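Keeping the card index at Hutatwood
Thabiso Motaung
30 December 2025

Rhona Yule looks after the map collection at Hutatwood, a small archive of estate plans, drainage surveys and road schemes. The core of it is the Niven deposit, which came with its own card index: 2,391 cards in six drawers, typed at first and later written by hand. She has spent much of the year moving the index into Plindari, the catalogue system the archive shares with its sister store at Ralum.

I asked first why the cards had not simply been scanned and put online.

"They were scanned, years ago," she said. "A scan gives you a picture of a card. You can page through it on a screen, and you can't sort it by parish or by scale. The old scans are still there and we link to them from each new record, so a reader can check what was typed against what we entered."

Each card has three fixed lines: a shelf mark, a title and a date. Everything below those is free text, and most of the work lies there. The first indexer wrote scale as a ratio. A later one wrote it in chains to the inch, and the last wrote whichever was printed on the map. Yule converts all of them to a ratio and keeps the original wording in a note.

"Chains to the inch is easy enough. Six chains to the inch is 1:4752 and there's no argument about it. The trouble is a plan with no stated scale where someone has pencilled in a figure. I don't know if they measured it or guessed. Those go in as 'scale not stated', with the pencil figure in the note."

Place names take longer. Field names on the older plans were copied on to the cards as spelled, and the same field can turn up under several spellings. Plindari allows a preferred form with variants attached to it, but it will not suggest matches across parishes. Yule does those from a paper list that she keeps beside the keyboard.

The problem that held up the project was shelf marks. When the maps were moved into flat storage, 155 cards were never altered, and they still point to rolled-map racks that have since been taken down. By May she had stopped entering records and gone back to the drawers.

"I should have done that first. I was making perfectly good records for things I couldn't produce. If a reader orders a map and we come back with nothing, it doesn't matter how well the title has been transcribed."

She worked through the plan chests one drawer at a time, reading the number stamped on the back of each sheet and matching it to the accession register. Where the stamp was missing she compared dimensions, measured at the neat line – the inner border of the map – and never at the paper edge, which varies with trimming. Sheets that could not be matched were given a temporary number beginning with T. She expects some of those to stay temporary.

On dates she is strict. A surveyed date, an engraved date and a printed date are recorded in separate fields, and a blank is left where the evidence is missing. The cards gave one date without saying which it was. Checking this against the map itself is slow, and she does it only when the sheet is out for some other purpose.
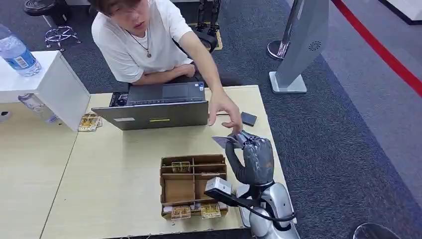
Will the cards be thrown away once the records are complete?

"They'll be kept in their drawers, in the order they're in now. The cards carry corrections in several hands, and you can often tell from the ink which were made together. None of that has a field in Plindari. They also work in a power cut."

New acquisitions are a separate matter. Hutatwood stopped typing cards for them when Plindari was installed, so the drawers are a closed series. Yule has put a notice in the front of each drawer giving the last accession covered, and the same wording appears in the online guide.

Ralum is due to start on its own index next. It is arranged by surveyor instead of by parish, and the cards are cross-referenced by colour, using a key that has been lost. I asked whether the Hutatwood method would transfer.

"The fields will. The order of work should be turned round: find the maps, fix the shelf marks, then type. As for the colours, I'd record them as they stand. Put 'green card' in the note and carry on. Somebody may find the key."

The Hutatwood records can be searched from the reading room terminals. Temporary numbers are included, and readers wanting a T sheet are asked to order it a day ahead.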